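Learning to play the zither at my age

16 August 2019

So I finally did it. I signed up for zither lessons!

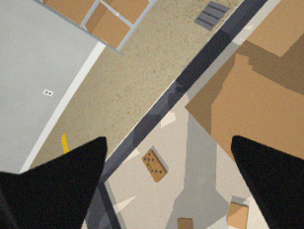 My grandmother had one on top of the wardrobe when I was a kid and I was never allowed to touch it, which of course meant I wanted nothing else in the world. Then I grew up and forgot all of it until last November, when my cousin and I were in Zirach for a birthday and a man was playing one in the corner of the restaurant. I didn't hear a word anyone said to me for the rest of the meal. (Sorry, Aunt Lise.)

I bought mine secondhand from Fankhauser, the little music shop on the hill in Brustach. It cost me 800 francs with the case, plus another evening of explaining to my husband why that was a good price. He has come around, mostly. He did ask if I could practice in the bedroom with the door shut, and I said yes, and then I didn't do it.

My teacher is Vinzenz Marti and he is very patient with me. The first two lessons were nothing but tuning. I thought I'd be playing a waltz by the end of the first hour! Instead I went home with a sore thumb and a pencil sketch of which string is which, and I've been staring at it over breakfast ever since.

The thumb ring is what gets me. You wear it on the right hand and pluck the melody strings with it, and mine either slides off or pinches so hard that my thumb goes purple. Vinzenz bent it a bit for me with pliers and it's better now, but I still lose it down the side of the couch every other day.

And my left hand! It has to press the strings down on the fretboard while the right hand does the melody and the bass and the chords, and my brain just quits. I can do either hand fine. Both together sounds like someone dropping a drawer of forks.

But last night I got through the first part of a slow tune from Takden without stopping - not fast, and with one awful note near the end - and my husband put down his paper and clapped. I played it again right away and got it completely wrong.

Next lesson we start the second part. If anyone has a trick for the thumb ring, please leave it in the comments.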